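News from the Flunddale bench

It's been a lovely busy stretch for Halina Głowacki and the two-armed crew, and I promised I'd pass on how the lunch-packing study is coming along (sorry to everyone who asked in October and got a shrug!). The idea is to have the robot learn from people guiding its arms through the job, and then to see how few of those guided runs it can get by on.

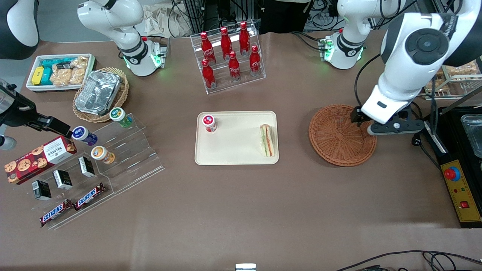 Halina's new method picks out the runs worth keeping and lets the dull ones go, so training now uses 61 of the original 200. On our own tests it packs every bit as well, and we're chuffed. Wrapped food is still the hard part, and a sandwich wedge in a clear wrapper like the one on the cream tray gives the grippers far more bother than a bottle does. Esben is working on that next, so pop by and say hello if you're passing.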